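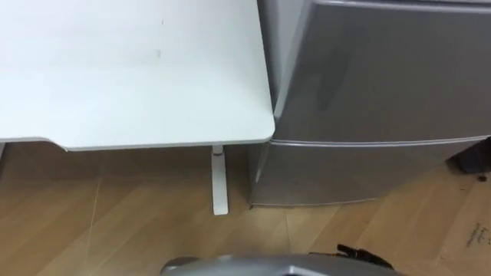

White desktop, rounded front corner, pale edge band. A few scuffs.

1/ Notes on edge banding, after refinishing a batch of office desks in February. Mostly numbers and failure modes.

2/ Edge band is the thin strip glued over the raw side of a board. On flat-panel furniture it takes most of the abuse. Tops wear slowly. Edges fail first, usually at the front, where forearms and chair arms hit.

3/ The batch was 92 desks from one Clernus office. 18 had band lifting somewhere. Of those, most had lifted at a corner and very few along a straight run.

4/ Reason: a strip bent around a radius wants to go straight again. The tighter the curve, the harder it pulls on the glue. A thick strip on a small radius needs more heat going in and a longer hold before you let go.

5/ Glue matters more than strip material. Standard hot melt softens again when warmed. Put a desk over a radiator or in a south window and the joint can creep. Polyurethane glue cures and stays put, but cleanup is slow and the pot has to be purged.

6/ Quick test before you buy used: run a fingernail along the underside of the edge, bottom to top. If it catches, look closer. If you can slide a sheet of printer paper in, the joint is gone and needs a full reglue.

7/ Repair, short version. Lift only what is already loose. Scrape both faces. Vacuum. Thin coat of contact cement on each, wait until tacky, press, roll hard. Trim the next day.

8/ Do not use super glue on a long run. It sets before you can line it up and goes brittle. Fine for a chip smaller than a grain of rice.

9/ Color match is the annoying part. There is no one white. I hold samples from Kenum and Zunley and they disagree with each other under every bulb in the shop. Check in daylight, against the edge, never against the top.

10/ Scuffs on a matte top: damp microfiber, drop of dish soap, dry right away. Melamine sponges work by sanding. They leave a shiny patch you can't take back out.

11/ Cost for the batch: 142 dollars in strip and glue, plus labor. New tops were quoted at nearly 800 for the worst few alone.

12/ Open question: has anyone run the Mkhize preglued strip on a radius under an inch? Their sheet only covers straight edges. I'd like to see a corner after a summer or two.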